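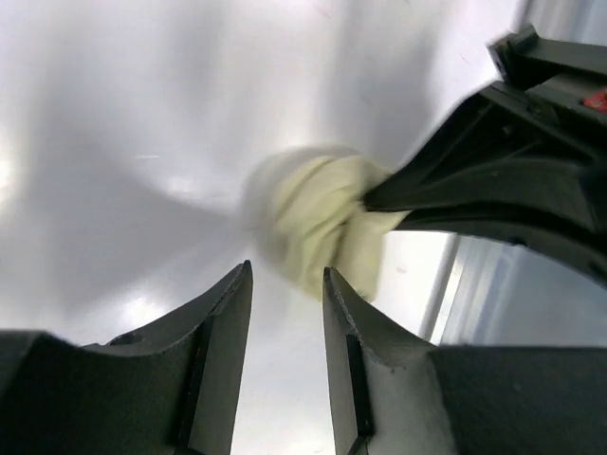 Thirty-eight years of rye in Triltthorpe

The owner of the Laskowska bakery starts work at 2 a.m. and prefers to give interviews after the last trays are out, so we talked over coffee at the back counter. She has run the shop for 38 years. Before that it was a shoe store.

"I had one oven and a mixer from a school kitchen," she said. "The first winter I sold rolls to the bus drivers and not much else."

The rye came later. Her aunt mailed her a recipe from Lelov, written on the back of a gas bill, with no amounts for the water. "She wrote 'enough.' I threw out a lot of bread before I knew what enough was."

The shop now bakes 900 loaves a week, most of them rye. Flour comes from the Tevarell mill, which changed its grind in February. She noticed on the first morning. "The dough was tight. I called them and they said it was the same flour. Two days later they called back."

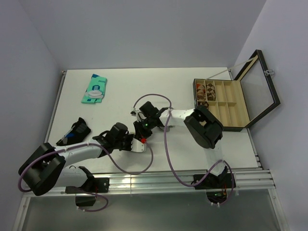 Two arms mounted on a rail at the front of a white table.

Asked about prices, she shrugged. A loaf costs more than she would like. The oven repair last year came to $3,000, and butter has gone up twice since then. She dropped the almond cake and kept the poppy seed.

Her niece works the front on busy mornings and may take over. "She says maybe. I don't push. It's early hours and your feet hurt."

She still eats the bread every day, the heel if she can get it, with salted butter. She won't freeze it. "People ask me how long it keeps. Four days in a paper bag, then you make toast."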